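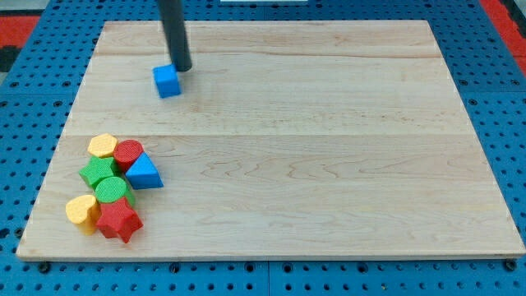
Right, a thread on the terns, as a few of you asked how the filming went. Short version: I spent most of May lying in wet shingle at Dretora and I'd do it again tomorrow.

We had 6 weeks to follow one little tern colony from first scrape to first flight, for a short film that Bekix are putting out this winter. Three minutes long, all that for three minutes!

Little terns are tiny, noisy and furious. They lay two or three eggs straight on the beach, and the eggs look so much like pebbles that the warden walked me in on a marked path every single morning.

I worked from a low canvas hide with a 600mm lens. You go in before light, you don't come out till the birds have settled after the midday change, and you learn to drink very little tea.

First week was all courtship. The male turns up with a sandeel and parades it about, and she either takes it or she doesn't. One poor lad at the Chamoun end carried the same fish past her for most of a morning — she ate it in the end and flew off.

Then the big tide. It came over the outer ridge in the night and took most of the nests on the seaward side. I sat in the hide next day and didn't film much. Some pairs were already scraping again further up by the afternoon.

The second lot of chicks are the ones in the film. They leave the scrape within a day or so and run like clockwork mice. Keeping one in focus was beyond me for ages, I've got hours of very sharp shingle.

Sound was the hard bit. The wind at Dretora never lets up, so a lot of the calls were recorded over at Calto on the only two still evenings we had.

Film's out soon, I'll post it on here. If you walk that beach in spring please keep to the roped path and put the dog on a lead.

Comments

saltmarsh_jo: The fish story! I've watched them do that at our place too, hilarious

pebblewatcher: Did any of the late chicks fledge?

hidelife: What do you use under your elbows? Mine are wrecked after an hour

Related
Winter waders on the Calto mudflats
Building a low hide for shingle beaches
Gannets from the Chamoun ferry

Last updated: 19/10/2025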